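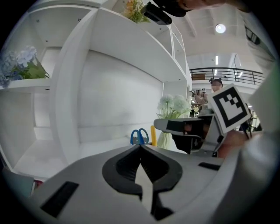 I have never trusted a fake flower. My mother had a basket of them on the piano and it was my job to dust them, petal by petal, with a dry paintbrush, and I came out of that with a grudge I have carried into middle age. So when the news went around on Monday that our white shelves were going to be "brought to life," I had a fair idea what was coming, and I was right.

The flowers went up. Pale blue and lavender ones in a cubby on the left, the puffy kind that are meant to be hydrangeas, and a bunch of yellow and orange on the top shelf. The cubby below the blue ones was left empty. I asked if that was on purpose and was told it was "breathing space." In my house a shelf with nothing on it is a shelf I haven't gotten to yet, but fine.

Let me say what I think of the shelf itself before I get back to the flowers. It is a big white unit with open cubbies and a thick top that sticks out over the middle part like the brim of a hat. There are small screw holes on the underside of the top that never got plugs. If you are standing up you will never see them. If you sit down on the low stool to sort the bottom shelves, you will look at them all afternoon. The plugs come in the bag with the screws. They always do. They are probably in a drawer somewhere with the spare hex keys and the one foot that didn't fit.

It came from Nalbridge, the model they call Brusel, and it cost $578 before delivery. I was against it. For that money I would have had doors. Open shelving is sold with pictures of three nice bowls and a plant, and then real people buy it and put real things on it: half a box of envelopes, a phone charger, a mug. Six months later you are shopping for baskets to hide what's on the shelves, and what you have at the end of it is a cupboard with extra steps. I said this at the time. Norbert Danko said I was being negative and ordered it anyway.

The thin metal rail along the top I will give them. I thought it was decoration and it does keep things from walking off the edge when somebody leans on the unit. I tested it with a stack of paper and my elbow.

So, the great tidying of December. The idea came from Flynn Ngata, who had read something. I won't go through the whole method. The short version is that every object has to have a home, and if you can't say where its home is in one breath, it goes in the "maybe" box. By lunch the maybe box was the fullest thing in the building. I put in a hole punch with no spring, two rulers and a tape dispenser the weight of a brick. By three o'clock I had taken the tape dispenser back out because I needed tape.

I do this at home too, by the way. I once spent an entire weekend on the kitchen drawers with little dividers, and they stayed perfect for 10 days. Then somebody was in a hurry with a whisk.

The table was worse than the shelves, I thought, and it got less attention because you can't put a before-and-after of a table on a wall.
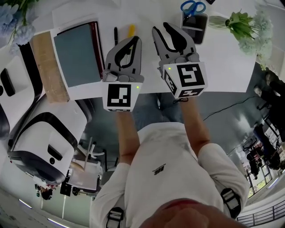

Plastside Workroom Team

My position on tables is simple. A table should have on it what you're using, and a pen. What ours gets is a slow drift. There's the notebook with the blue cover and the red spine, which lives on top of a sheet of paper that I suspect matters to someone. There's the strip of brown cardboard, lying at an angle. I moved that cardboard twice during the week and both times it came back. I have asked whose it is and been told "leave it, it's for something."

The black pen holder was supposed to fix the pens. I notice it has the scissors in it, the ones with the blue handles, and that a black marker and a yellow one are out on the table by themselves. That is how pen holders work in my experience. They hold scissors. The pens stay wherever the last hand left them, and the holder stands there looking organized.

And flowers again! More of the pale blue ones at the corner of the table and a bouquet next to the pen holder, green and pale blue in a white base. I counted how often I had to shift that bouquet to get at the scissors, and gave up when I got annoyed with myself for counting. If you want flowers on a work table they should be in something heavy and narrow, at the back, and there should be one lot of them. I offered to swap the bouquet for a plain jar and was voted down.

To be fair (I try, now and then) a few things from the day did stick. Moving the notebooks to the table, so you don't have to get up every time you want to write a line, was sensible. Wiping the shelves before anything went back on them was sensible too, and I only mention it because I have seen people skip it and arrange their vases on top of the dust. And the white does look clean when it's clean. My objection to white furniture has always been the other days.

What I don't buy is the claim that it saves time. Flynn had a number for this, 1,776 minutes a year, supposedly what a person loses looking for things. I asked where it came from and it was from the same article as the one-breath rule. Let's say it's true. Subtract the day we spent on the shelves. Subtract the arguing over the empty cubby. Subtract the labels, which came in a pack of 24 from a brand called Lie (I'm not making a joke, it's on the packet) and which curled up at the corners overnight. I haven't done the sum but I would like somebody keen to do it in front of me.

I also think the size of the room is half the trouble, and no amount of homes for objects is going to change it.

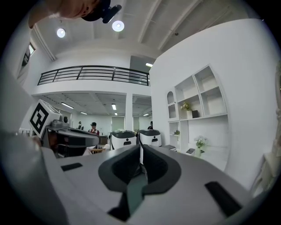
High ceiling, big round lights, a balcony with a black railing, and the lower part tucked in underneath with its own strip lights. It's a handsome space and I like being in it. But a room that tall makes everything at table height look like clutter, even when it's three things in a row. You could put one pencil on the floor of a place like that and it would look as if you'd had a party. I think that is why people reach for flowers. They want something with a bit of color and a bit of height so the white doesn't win. I understand the urge. I would have gone for a rug.

Under the balcony it's a different story. The ceiling comes down, and people seem to drift in there and stay. If it were up to me the shelves would go under there, with their backs to the wall, and I would leave the tall part alone and let it be tall. I brought this up and Norbert said the unit had been put together where it stands and he was not taking it apart. Having seen how he puts things together, I let that go.

So the current state is: flowers up, cardboard still around, labels coming off. The maybe box has been moved twice and now has a second, smaller box on top of it. I have asked for the screw hole plugs in writing. If they ever turn up I'll put them in myself, from the low stool, and then I'd like to talk about doors.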